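Hamham Home Air Sampler, Starter Kit

We first put the Hamham together in March, after so many of you wrote to Cindstead asking for a simple way to find out what is floating around in the rooms where you sleep and work. It's a small, quiet pump that draws air through a paper filter, and you can leave it running on a nightstand all night long without minding it a bit (Rohani Mangundap, who tested our early units, slept right beside hers!).

Each kit comes with the pump, a power cord, 50 filters and a printed guide by Nithin Chowdary, written for people who have never done anything like this before. When a filter is finished, seal it up, write the date and room on the label, and mail it to our lab for a dust, mold and pollen report.

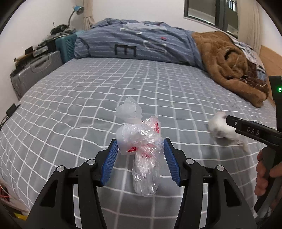
Plastic bags on a gray and white grid sheet.

Please remember that the Hamham doesn't diagnose illness and can't tell you whether you've caught something, so do talk to your doctor if you feel unwell. We'd be so sorry to see anyone put off a visit on our account.

Runs on house current. Cord length 2 yards. Refill packs of 200 filters sold separately, item 223.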